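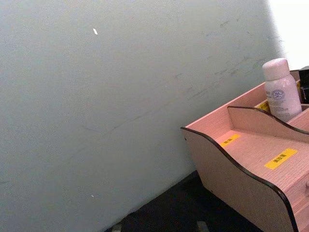 Desham 桌面收纳盒使用手册
第三部分:摆放、分格与日常使用

整理:Kiều Ngô
修订日期:2026年3月17日

本部分从盒体已经拼装完成开始。板材的拼装顺序、卡榫方向和零件清单在第二部分,抽屉拉手的安装也在那里。如果抽屉还没有装上拉手,请先翻回去做完再继续。

文中的“左”“右”一律以人坐在桌前、面对抽屉正面时的左右为准。“前”指靠近人的一侧,“后”指靠墙的一侧。

一、各部分的名称

后面的步骤会反复用到下面几个名称。

上层:盒体上半部分,没有盖子,从上方取放物品。
左格:上层左侧的大格,中间不再分隔。
右格:上层右侧,由隔板分成几个小格。靠后的几格较窄,靠前的地方较浅。
中隔板:正面中间带深色边的竖板,把左右两侧分开,一直通到下层。
左抽屉:左侧上下叠放的两只浅抽屉,各有一个白色圆拉手。
右抽屉:右侧下方的宽抽屉,有一个白色圆拉手。
名牌:右侧上方面板上的黑色小牌。
侧板:左右两端的外板,上沿是曲线,后高前低。

侧板上沿的深色边是板材切割后的边缘,属于正常外观,不需要打磨或上漆。用湿布反复擦拭时,新盒子的切边可能会在布上留下一点深色,擦几次以后会减轻。

二、选择摆放位置

1. 选一张平整的桌面。把空盒放上去,用手指轻按四个角,盒体不应晃动。如果有一角翘起,先换个位置再试。换了几处都晃,问题多半在盒体,请看本部分第八节。

2. 确定盒体朝向。抽屉一面朝向使用者,较高的后背板朝墙。

3. 在后背板与墙面之间留出 8 毫米的间隙。手边没有尺子的话,拿一支普通铅笔横着夹在中间,合适以后再抽出来。

4. 在抽屉前方留出空地。抽屉全部拉开时,前面不应碰到键盘、显示器底座或桌沿的挡条。

5. 检查左右两侧。如果旁边是墙或者柜子,要能伸进一只手,搬动盒体时需要从两侧托底。

注意:墙面若刷的是哑光漆,尤其是浅灰绿、米白一类的浅色,盒体来回蹭几次就会留下灰色的擦痕,用橡皮或湿海绵只能去掉一部分。移动盒体前先向前拉出来,再左右挪,不要贴着墙拖。

注意:不要放在暖气正上方或者窗台上。木板较薄,长时间受热或者暴晒会翘,抽屉随之变紧。浅粉色的板面在强光下也会慢慢变淡,挡住光的地方和没挡住的地方颜色会不一样。

三、防滑垫

随盒附有一张 Evlow 防滑垫,可以裁开使用。深色光滑的桌面上建议贴,木桌或者铺了桌布的可以不贴。

1. 把盒子里的东西全部取出,抽屉也抽出来,放在一旁。

2. 盒体前倾,让后背板朝上,下面垫一条毛巾。

3. 用干布擦净底部边缘。不要用酒精,板面会发白。

4. 沿防滑垫上的压线剪开,撕去背纸,贴在底部四角,距边缘 2 毫米。贴到边上容易卷起来沾灰。

5. 每一角用拇指按住一会儿,再把盒体放正。

6. 抽屉装回原位。先装左侧下面那只,再装上面那只,最后装右侧的宽抽屉。

贴好后当天可以使用,但不要在桌面上推动。垫子一旦歪了,撕下来就不能再贴,需要另剪一块。

四、规划分格

往里放东西之前,先把打算放进去的物品全摆在桌上,按高矮排一排。多数人第一次用的时候是拿到什么放什么,过几天高的挡住矮的,又要重来。

1. 挑出最高的物品,例如细高的塑料瓶、喷雾瓶。它们放在右格中部,靠着隔板。

2. 挑出矮而宽的物品,例如带螺旋盖的玻璃罐。它们放左格。左格没有隔板,罐子可以整个放平,拧盖子时也不碰手。

3. 挑出扁平而能立住的物品,例如长方形小盒、名片盒、移动硬盘。它们竖着放进右格靠后的窄格,背面贴住后背板。

4. 剩下的零碎物品先不放上层,留给抽屉。

5. 每天都要拿的放前面,隔几天才用一次的放后面。

装液体的瓶子以 500 毫升为限。再大的瓶子就算放得进去,重心也偏高,拉抽屉时会跟着晃。瓶盖要拧紧。

玻璃罐底部如果有水,擦干再放。罐底的水渗进木板以后会留一圈印子,擦不掉。
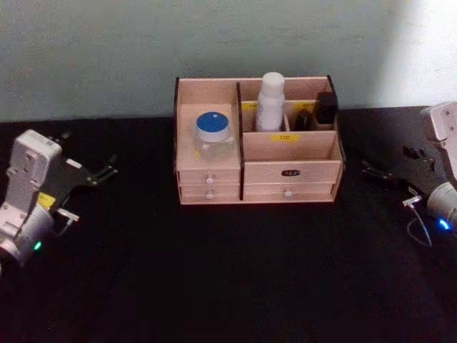 玻璃罐和高瓶子可以放在同一个格子里吗?

放得下就可以,不过分开放更稳妥。左格较大,适合矮罐;高瓶放到右格,有隔板挡着不容易倒。两样一定要放在一起时,把高瓶放在后面,罐子放在前面,中间塞一块折好的软布,免得搬动时互相碰撞。

五、贴标签

分格定下来之后再贴标签。建议先试用 3 天,位置不再变动了再写。

标签可以用普通的彩色纸胶带,黄色在浅色木板上比较显眼,字也看得清楚。不要用强力透明胶,撕的时候会把木纹表面带起来。

1. 剪一小条胶带,长度不超过所在隔板的宽度。

2. 先写字,后粘贴。贴上去再写,笔会压出凹痕。

3. 小格的标签贴在隔板上沿。坐着时看得到隔板上沿,站着取东西时也看得到。

4. 前面有矮隔板的格子,标签贴在矮隔板的正面。

5. 抽屉的标签贴在拉手旁边,不要贴在拉手上。拉手是圆的,胶带粘不牢。

6. 贴完用指甲沿边刮一遍,压实。

写什么由使用的人决定。家里用的可以写物品名称,办公室里几个人合用的,最好写类别,例如“药品”“线材”“文具”。写得太细,换一样东西就要重贴。

右侧的名牌出厂时已经装好。名牌只用湿布轻擦,不要用指甲去抠四边。想换成自己的名字,可以裁一张同样大小的纸,用可移除胶贴在上面。

如果盒子是送人的,标签留给收礼的人自己写。

六、使用抽屉

开关抽屉

1. 用拇指和食指捏住拉手,平直向外拉。拉手在抽屉正面中间的位置,从这里用力,抽屉两侧受力比较均匀。

2. 拉到能看见里面物品时停下。抽屉没有限位,拉过头会整只掉出来。

3. 关的时候用手指推拉手下方的板面,推到与盒体平齐。

两只左抽屉不要同时全部拉开。上层装满玻璃罐、瓶子以后问题不大,上层空着的时候盒体会往前倾。

放什么

左侧上抽屉较浅,适合回形针、橡皮、邮票、备用钥匙。左侧下抽屉放用得更少的东西,像备用电池、印泥。电池要把两极错开,或者装在原来的小盒里,不要和回形针混在一起。

右侧宽抽屉适合便签本、短尺、折好的说明书。放纸张时先在抽屉底铺一张硬纸,以后拿的时候连纸一起抽出来,不用用指甲去抠。

抽屉里的东西不要高过抽屉侧板。露出来的部分会顶住上面的板,往里推时听到摩擦声就应该停下,拉出来重新放。

右侧上方的面板没有拉手,不要用尺子或者小刀去撬它的边缘。

提示:如果觉得抽屉里太乱,可以用硬纸板折一个小隔断。裁的时候比抽屉内宽略小一点,放进去不用粘。Ocampo 门店的柜台有现成的纸隔断出售,按左抽屉和右抽屉分成两种规格,买之前看清包装上的字。

七、收纳线材

充电线和数据线很容易把右格弄乱。线不收好,搭在右格前面,会垂到抽屉正面,拉抽屉时跟着被带出来,还可能把旁边的小瓶一起勾倒。

1. 先拔下线的两端,确认没有接在设备上。

2. 把线绕成一个松的圈,圈的大小与手掌差不多。不要绕得太紧,接头根部尤其不要折。

3. 用魔术贴扎带在圈的一侧绑一道。金属丝扎带会划伤板面,不要用。

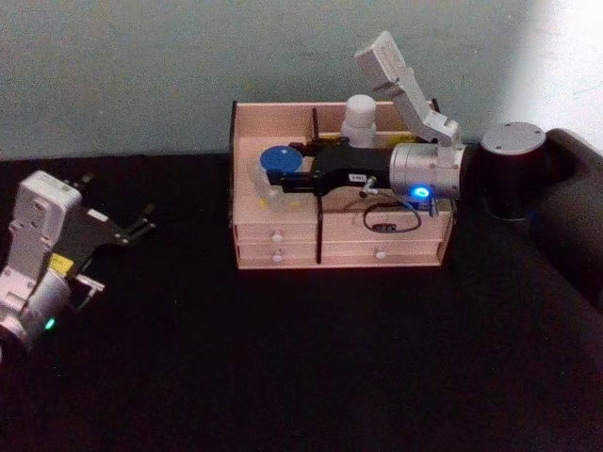
4. 接头朝上,把线圈竖着放进右格。如果线比较粗,绕好后仍然弹开,就在对面再绑一道。

5. 轻轻拉一下右抽屉,看线有没有垂下来挡在前面。有的话,把线圈往后挪,或者换到左格。

正在使用的充电线不要穿过抽屉。需要一边充电一边放在盒里时,让线从后背板上方绕到后面去,前面保持空着。发热的充电头、移动电源放在桌面上,不要放进格子里充电。

线多的时候,每根线的接头旁边贴一小块纸胶带,写上用途。颜色相同的黑线放在一起,过一个月就分不清哪根是哪根的了。

耳机线比较细,单独放在左抽屉里。和充电线放在一起会缠住。

八、调整和常见问题

抽屉发紧

多半是盒体被挤歪了。把上层的重物先拿出来,双手扶住左右侧板,轻轻往中间合一下,再拉抽屉试试。仍然紧的话,取出抽屉,在两侧底边抹一点白蜡烛的蜡,来回推拉几次。不要用食用油,会渗进木纹,还会沾灰。

潮湿季节抽屉普遍偏紧,8月前后收到的询问大部分属于这一类。天气干燥后会自行恢复,不要急着打磨。

抽屉太松,倾斜时自己滑出来

检查桌面是否水平。桌面没问题的话,在抽屉底面后端贴一小条纸胶带,增加一点摩擦。一层不够再加一层。

拉手松动

把抽屉取出来,从里面用十字螺丝刀拧紧螺丝,另一只手捏住外面的拉手不让它转。拧到不晃就停,再用力会把薄板压裂。

盒体晃动

先看防滑垫有没有缺一块或者叠在一起。防滑垫没有问题,就把盒体翻过来,检查底板四周的卡榫是否全部插到底。没插到底的,用橡皮锤或者裹了布的木块轻敲。具体位置参见第二部分的拼装图。

隔板向一边歪

右格的高隔板上面吃力,容易被高瓶子压歪。把瓶子拿出来,扶正隔板,从上方往下按,直到底部卡进槽里。经常歪的话,在瓶子与侧板之间垫一块软布,让瓶子靠向另一边。

标签翘边

撕下来,换一条新的。翘起来的胶带已经沾了灰,按回去过一天还会翘。撕的时候顺着木纹方向慢慢拉。

后背板有异味

新板材会有一点木头和切割后的焦味。抽屉全部拉出来,放在通风处,味道散了再装东西。不要喷香水或者空气清新剂。

九、清洁

平时用干的软毛刷扫掉灰就够了。上层格子的角落用旧牙刷比较方便。

较彻底的清洁按下面的顺序进行。

1. 取出上层所有物品。玻璃罐和瓶子先拿,小件后拿。

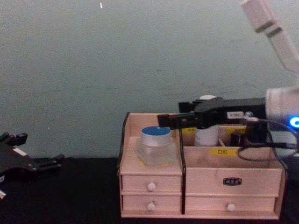

2. 抽出全部抽屉,倒扣在报纸上,轻拍底部,把碎屑拍出来。

3. 用拧干的湿布擦上层。顺着木纹擦,隔板两面都要擦到。布上能拧出水就说明太湿了。

4. 侧板的曲线上沿单独擦,用布包住边缘从后往前拉一遍。深色切边上的灰不明显,摸一下就知道。

5. 马上用干布再擦一遍。

6. 抽屉里外同样处理。拉手用湿布转着擦,根部积的灰用棉签清理。

7. 盒体和抽屉分开晾干。不要用吹风机的热风。

8. 擦净瓶罐的底部,再按原来的位置放回去。先装抽屉,后放上层物品。

墨水、咖啡一类的污渍尽快用纸巾吸干,再用湿布点按,不要来回擦。已经渗进去的颜色去不掉,可以在格子底部铺一张软木垫或者厚卡纸遮住。

胶带残胶用橡皮擦慢慢搓。除胶剂会让浅色木板变色,不要使用。

盒子后面的桌面和墙根也顺便清一下。橡皮屑、掉下去的小零件常常积在那条间隙里,深色桌面上不容易看见。

十、搬动

同一张桌上挪位置

1. 取出玻璃罐和装液体的瓶子。

2. 按紧抽屉,用纸胶带在抽屉正面横着粘一道,粘到中隔板上。

3. 双手从左右两端托住底部,抬离桌面再移动。不要抓住侧板上沿提起来,也不要捏着中隔板。

4. 放下时让后边先着桌,再慢慢放平。

5. 撕掉胶带,检查抽屉能不能正常拉开。

换房间或者搬家

所有格子和抽屉都要清空。抽屉里塞一团纸,避免在路上晃动。整个盒体用软布包一层,装进纸箱,四周填实。箱外写明朝上的方向。玻璃制品另外装箱,不要为了省地方放回左格里。

运输后先不要装东西。按第二节的方法检查四角是否平稳,再依次拉开每只抽屉。有卡榫松脱的,按回去以后放一晚再用。

十一、与同系列产品一起使用

Purnex 的桌面系列可以并排放置,但侧板不能互相锁住。两只并排时,中间留出手指能伸进去的距离,需要清洁时才好搬。

不要把另一只收纳盒叠在上面。侧板上沿是曲线,上面的盒子只有后面几处着力,拉抽屉时会往前滑。

笔筒单独放在旁边。笔放进左格也可以,但是左格较宽,笔少的时候会倒向一边,把罐子围住。

十二、备件

下列零件可以单独申请:白色圆拉手(含螺丝)、防滑垫、右格小隔板、名牌。左右侧板因为切割时是成对的,只能成对更换。

申请时请说明盒体颜色,并附一张损坏处的照片。浅粉色板材每批深浅略有差别,换上去的隔板可能与原来的不完全一致。

自行改装的部分,例如在侧板上打孔、加装合页或者重新上漆,不在更换范围内。

第四部分为纸隔断的裁剪尺寸和折法,裁剪线印在手册最后一页。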